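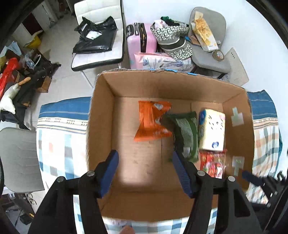 Packing Tasks: What Changes in the Recording Rules

From the Hatoment project newsletter, 26 Jun 2026
By Thu Quan, data quality

The third edition of our recording rules for packing tasks is now in the shared folder, and it replaces the edition from January. Please read it before your next session, also if you have been recording for a long time. The old edition was nine pages and the new one is six. We removed many things that were only repeated from the general handbook, and we wrote again the parts which people understood in different ways.

I would like to explain the main changes here, because a rule is easier to follow when you have seen the discussion behind it.

For the review we looked at 1,216 recordings in which somebody puts packets or small goods into an open box with the hand-held grippers, or takes them out. Of these, 807 passed without any comment. The rest had at least one comment from a reviewer. Most comments were small, but the same ones came again and again, and this is normally a sign that the text is weak and the people are fine. Leanne Hollis sorted them by cause, and her list became the plan for the new edition.

Where an episode begins and ends

This was the largest group. The January text said that an episode begins "when the operator is ready". Some operators were ready with the jaws open above the box, some with the grippers lying on the table, and one group always made a short test squeeze first. All three are reasonable, but they can not be mixed in one set if we want to compare them.

The new text is this: both grippers are in the hands, jaws fully open, and held still for the time of one slow breath. Then the first movement toward an item begins the episode. The end is the same position again, after the last item is released. If you notice during the task that you forgot the still moment at the beginning, please stop and start again. Do not add it in the middle.

Fingers and jaws

Only the finger pads of the gripper may touch the goods. This rule is old, but the January edition did not say what to do when a bare finger touches a packet by mistake. Now it does. You finish the episode as normal and mark it with the code H in the log. You don't have to throw it away. Glenys Ashworth, who runs the Thursday sessions at Gittins, asked for this point, and I think she was right. People were stopping good recordings in the last seconds because of one small touch.

The fingertips should rest on the trigger or behind the linkages. If a fingertip is seen between the two arms of the gripper it is not an error, and reviewers will no longer comment on it.

Soft and shiny packets

Packets with food inside are difficult. They slide, they fold, and the wrapper reflects light. In the last months many operators learned to take them by the sealed end, which works well with our ridged pads. Others press the packet against the wall of the box and then close the jaws. Both ways are allowed. What is not allowed is to prepare the packet before the recording so that it is easier to hold, for example by folding an end up or by letting air out. A robot will meet the packet as it comes from the shop, and our recordings should show it in the same way.

If a packet opens or breaks, end the episode, take the item out of use and write it in the log. Please do not tape it.

The box

We had a long discussion about the box and the result is short. Any cardboard box is good if it stands stable and can be reached with both grippers without leaning on it. It does not need to be new. A torn edge, old tape or a stain on the bottom is accepted, and we even prefer to have some of this, because real boxes look so. The flaps should be either removed or folded fully outside, and they stay like this until the end of the session. A flap that moves during the episode gives us trouble later, as it covers the goods in some moments and not in others.

The box may stand on a cloth. Pull the cloth until it doesn't slide when you push the box with one hand. The pattern of the cloth is your choice.

The room

Here the opinions were most different. Yvonne Kettle wanted a plain background for all sessions, and Mutua Ndung'u wanted no rule at all. Both gave good reasons. With a plain background the reviewers work faster. But a model which has only seen tidy walls can become confused in a home with chairs, bags, a suitcase and shoes on the floor - and homes with such things are the place where we want it to work.

We decided to follow Mutua for the furniture and the everyday belongings. You do not tidy the room for us. We followed Yvonne in one thing, which is private information. Before the session, look from the height of the gripper cameras in all directions where they will point. Letters, screens, family photographs and address labels should be turned over, covered or moved if a person could read them in the recording. When you are not sure if a label can be read, write it in the log and the reviewer will check it at full size. Blurring afterward is possible but it takes us much time, so please see it as the second solution.

Other people in the household should know that a recording is going on. If somebody walks into the view, stop. This rule has no exception, also when the person says that it is fine.

Two grippers at the same time

When both hands are used, the January text asked that "both grippers are active". Some operators understood that each gripper must always be doing something, and so they moved the second one without purpose. Please don't do this. The second gripper may wait at the side or above the rim of the box. It may hold the wall of the box if the box wants to move. It should only not stand between the camera of the first gripper and the item for a long time.

Pauses and length of session

One session is now at most 60 minutes, with the grippers laid down at least twice. Before, the text gave no limit. The tools from Sketar are not heavy, but the wrist is held in an unusual position and it becomes tired before you feel it. In the review we saw that the drops increase toward the end of long sessions. If your hand hurts, the session is over, and it counts as a full session in your hours.

The log

The log sheet has two new fields: the code for accidental touch (H) and a free line for the condition of the goods. The field for room temperature is gone. I could not find any person who had used it.

Please write the log directly after each episode and not at the end of the day. In January we had 3,313 log lines in total, and the ones written later were the ones we had to ask about. I know it breaks the rhythm of the work. Mutua is testing a version where you speak the line and it is written for you, and he is looking for two more operators to try it, preferably one who works at a kitchen table.

What happens with old recordings

Nothing is deleted. Recordings made under the January edition keep their mark "edition 2" and are still used for training. Only new ones will be checked against the new text. Operators who received a comment about a visible fingertip or about the condition of the box can consider this comment as closed, you don't need to answer it.

Leanne will hold two question hours in the Zarnness building, in the room next to the tool storage, and both can be joined by phone. The times are on the first page of the new edition. If you find a sentence in the rules which can be understood in two ways, send it to me with both meanings. I collect them already for the fourth edition.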